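Section 6. Crates, rollers and the front bar

Arnier packing bench, set-up guide for floor staff
Written by Judite Simões, checked on the bench by Prodromos Tsolakis
Revision of 4 May 2026

6.1 Before you start

The supplier's leaflet says the crate lane "needs no adjustment." We set up two benches by that leaflet and ended up adjusting both. Treat this section as the one that counts, and the leaflet as something to keep in the drawer for the part numbers.

You need the hex keys from the bench drawer, a dry cloth, a steel rule, and two empty crates that you have checked yourself. Don't use crates straight off the returns pile. The returns pile is where the bent ones go.

Caution: Switch off and lock the conveyor before you put a hand near the rollers. The red button on the post stops the lane but does not lock it. The leaflet treats these as the same thing. They are not.

6.2 Checking the crates

1. Turn each crate upside down and look at the ribs on the base. Reject it if a rib is split through or if a corner has gone white from bending.

2. Set the crate on a flat table and press on opposite corners. A little rocking is normal with an empty crate. If you can get a finger under one corner, put it aside.

3. Run the cloth along the molded ledge near the bottom of the side wall. Old label glue collects under it and drags on anything it touches.

4. Stack one crate on the other and lift the top one straight up. If it sticks, don't use the pair together.

Note: Mendes sells a crate described as "fully interchangeable" with ours. It does stack. Its ledge sits lower, though, and you will have to redo 6.3 every time you switch. Hélder Torres thinks the price makes up for this. I have yet to see him do the switching.

6.3 Setting the front bar

The front bar is a stop and a resting edge. It is not a handle and not a step, whatever people do with it on the late shift.

1. Loosen the clamp block a half turn. Don't take it off the bar. The insert inside is small, and it will roll under the bench.

2. Push an empty crate forward until the side wall meets the bar. Keep both hands on the crate.

3. Measure the gap between the bar and the ledge at the left end, then at the right end. The two readings should match. The leaflet gives a figure for this gap, but it was taken on a different bench, so ignore it and make the two ends agree.

4. Tighten the clamp block until it stops turning easily, then a quarter turn more. The bar is polished and shows every slip of the key.

5. Lean on the bar with one palm. If it moves, go back to step 1.

Caution: Do not pad the bar with tape or foam. Jeanine Hendriks tried it on bench 147 to quiet the knocking. The tape crept, the crates climbed onto it, and the knocking was still there.

6.4 Checking the roller track

1. With the lane locked, spin the rollers by hand, a few at a time. Each should turn without scraping.

2. Wipe the track with the dry cloth. The spray that came with the starter kit, Varkoto, is sold as a roller cleaner. It leaves a film, and dust sits on the film. We have stopped ordering it.

3. Look down the guide strip from one end. You are checking for lumps and lifted edges.

4. Pick out any scraps of film, strapping or label from between the rollers.

5. Unlock the lane and run one empty crate through. Then run a loaded one. A lane that carries an empty crate nicely has proved very little.

Note: The Imamo brochure claims 3,000 crates between checks. We check at the start of each week and again after any jam. Our longest run without a jam was 2,266 crates, and I would not plan around that number either.

6.5 Faults

Crate stops short of the bar: look for debris under the leading edge first. Check the guide strip second. Leave the speed setting alone until you have done both.

Crate rides up on the bar: wrong crate, or the clamp block has slipped. Repeat 6.3.

Squeal from the rollers: clean them. If the squeal comes back the same day, enter it in the fault book under code 172 and tell Cristóvão Godinho. Oil will quiet it until lunch.

6.6 Where to look when it jams

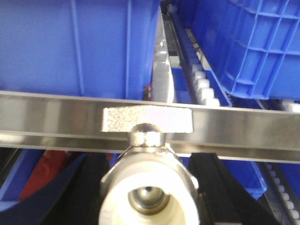 Most jams we are told are "in the motor" are in the crate lane, and the first place to check is the space between one crate and the next. People look at the crates, see blue plastic more or less where blue plastic should be, and call maintenance. Get your eye down to the gap instead, where the white rollers run beside the black guide strip, and check that stretch before you touch any setting. A crate sitting at an angle, like the one on the right, deserves a second look before the lane is unlocked. Leave the clamp block on the steel bar alone until the gap is clear, then repeat step 3 of 6.3 and write both readings in the fault book.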